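Dratumgate Puts Home Tidying on the Payroll, One Wrapper at a Time

KARKNESS, 1 Mar 2025 – Dratumgate, which builds software for household robots, said today that it has moved its whole data collection staff off the bench and into ordinary homes, and that the staff have opinions about it.

Until January, the collection crew at the company's Karkness office spent their shifts at identical desks, steering a pair of robot arms by remote control toward identical plastic cups. The cups were washed every evening. The arms learned a great deal about clean plastic cups.

Under the new program, called Sutherland, collectors carry a hand-held gripper with a trigger and do the chores themselves, in rooms where people live. A camera on the gripper records each grab and each release, and the recordings train the robots that are meant to do the same chores later on. So far the crew has logged 1698 usable runs of putting trash in a bin, a job most households had considered solved.
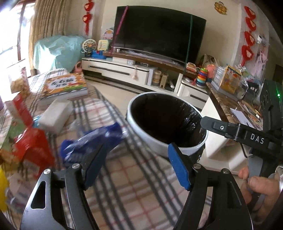 The change has rearranged the working day more than the company expected. A shift used to mean eight hours in one chair. It now means 2 homes, a bus ride and a certain amount of kneeling. Dratumgate has rewritten the job description to mention the kneeling, and has added knee pads to the supply list after what an internal memo called "sustained feedback."

Pay has changed too. Collectors were previously paid per completed run, a system that rewarded speed and produced a large library of very hasty cup handling. They are now paid by the hour, travel included. Output per person fell in the first month and the share of recordings thrown out fell faster, so management has decided to call this a success.

Collectors also decide for themselves what counts as a finished chore. Under the old rules a supervisor in another room made that call from a checklist. The checklist has been retired. The supervisors have been retrained as collectors, and are said to be improving.

No jobs were cut in the move. The company is aware that its staff are teaching machines to do what the staff are doing, and that the staff have noticed. Each collector's contract now guarantees 600 paid hours of training in reviewing recordings and testing robots, to be taken whenever the collector likes, including before anyone needs it.

A second crew will start work in Evby this spring. Applicants need no technical background. They should be comfortable in other people's living rooms and able to pick up the same piece of trash several times without taking it personally.

About Dratumgate

Dratumgate develops training data and control software for robots that work in the home. Its main office is in Karkness. The remaining cups are available to local schools on request.

Press inquiries: Dratumgate press desk, Karkness office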